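Final project report: running a short story zine from start to finish
Geum-ok Hwang, Creative Writing and Publishing, second year

I'll start with the title, because we wasted the whole of September on it. I wanted Clodex. Elias Abou Jaoude wanted anything except Clodex, and in the end we called the zine Odau, after the seaside town in Nhi Dương's story (the one everybody liked best, so fair enough!).

The brief was to publish a small collection of fiction by people on our course, and to write up what we learned doing it. My job was editing. Elias did layout, Nhi looked after submissions, and Yaowalak Prasertsri handled the printing and the launch. I'd never edited anybody but myself before, and I was a bit terrified of it.

We asked for stories set in one room, 311 words exactly. Why 311? It was the length of the first thing I ever finished, and I was feeling sentimental. Most people hated the limit for a week and then got quite competitive about it. Jin-sol Wang sent me a new draft at two in the morning with a single "very" taken out, and she was right, it was better.

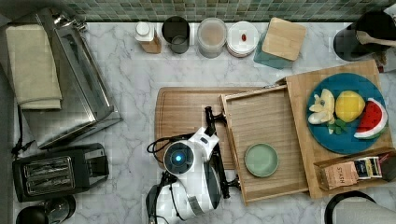 The hardest bit was telling people their endings didn't work. My first notes were far too soft, all "maybe consider" and "just a thought", and the drafts came back exactly the same. So I changed how I did it. I read each story aloud on my own, marked the place where I got bored, and told the writer where that was without suggesting a fix. The second drafts were miles better, though two people stopped replying to me for a while.

My own story was a different sort of trouble. It's called Ko, after the main character, who comes home to sort out her late aunt's kitchen, and I'd given her a huge speech about grief in the middle. Yaowalak crossed the entire speech out and wrote "give her something to do with her hands" in the margin. I sulked, then I had Ko stand at the counter and pull open a light wooden drawer, like the one sitting by the bamboo board in the picture, and not say anything for a whole paragraph. That saved me 90-odd words, and I spent them on the neighbour.
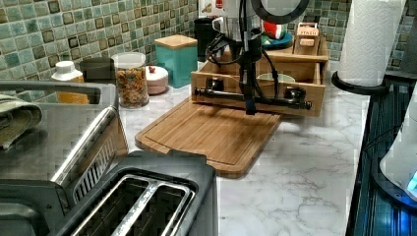 Printing ate most of our budget. We ordered 200 copies from Ovside, and the proof arrived with page numbers on the wrong side, which meant a long evening for Elias. I'd leave a full extra week for proofs next time, and I'd get somebody who hadn't read the stories to check them, as by then none of us could see a typo if it bit us. The launch was tea and readings in the common room, and Nhi read last. For the back cover we'd argued over a quote or a blurb and ended up with neither, only a small drawing by Elias of mosaic tiles in green and grey, the same sort of colours as the ones behind the counter up there. I still think it's the nicest thing in the zine.

If I did it again I'd keep the word limit, ask for stories earlier, and let somebody else edit mine from the first draft. Spare copies are in the box by the course office, so please take one.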